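The drawer that wouldn't shut
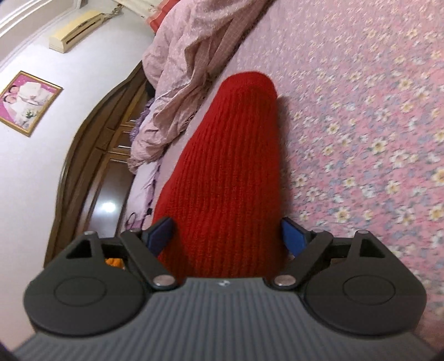 I have been folding jumpers on the bed since lunch, and the bed is winning. The plan was one drawer. It was the woollens drawer, which has not closed properly since February and which I have been shoving with my knee every morning on the way to the kettle. But you can't empty a drawer onto a bedspread without noticing what's in the drawer underneath it, and by two o'clock I had the whole chest out and nowhere to sit.

The bedspread, for anyone new, is the pink flowery one. I was given it when I moved out of the flat in Gromport and I have spent years meaning to replace it with something grown-up. I never have. It hides biscuit crumbs and it goes with nothing, so it can't clash with anything either. It is also very good for sorting knitwear on, provided the knitwear is a strong colour. Anything red shows up a treat. Anything beige disappears among the petals and turns up at bedtime, under your ear.

The trouble with knitted things is that they won't stay folded. I can get a cardigan into a respectable rectangle, and then I turn round for the next one and it has relaxed into a puddle. Anisa Saragih, who was at school with me and now lives two streets over, has been telling me to roll since the nineties. Roll everything, stand it on end, never stack. I resisted on the grounds that she also irons tea towels.

I gave in at half past two. You lay the thing flat, fold the sides in, and roll from the loose end towards the thick end, pressing the air out as you go. Ribbing is by far the easiest. It grips itself, more or less, and makes a tidy little bundle that holds its shape if you don't breathe on it. Cable knit fights back. Mohair should be left to professionals.

What I had not reckoned with was the hats. I own a ridiculous number of hats for a woman who says she doesn't suit them. Two are from the winter fair at Estik, where I go every year for the soup and come home with headgear. One was knitted by an aunt who had clearly been told I had a much bigger head. There were gloves in there too, most of them widowed, and a scarf I have accused three separate people of borrowing. I shall be saying nothing to any of them.

I did try the shop solution first, I should admit. There is a set of drawer dividers called Flilent that everyone was going on about, and I bought a box of them, spent an evening clicking them together, and found they were a finger's width too tall for the drawer. They now hold my seed packets, very smartly. A shoebox lid with a bit of card down the middle has done the same job for nothing.

The rules I set myself were that anything with moth went out, anything that itched went to the charity shop on Menon Road, and anything I hadn't worn for two winters had to be tried on before I could keep it. The third rule was a mistake. It is warm up here under the roof, and by the fifth polo neck I was the colour of a boiled ham and had lost an earring.

Still, the charity bag is full and standing by the front door, where I'll trip over it for a week. The bottom drawer shuts. The middle one shuts if you lift it slightly. The woollens drawer is next, once I've had some toast and found the earring.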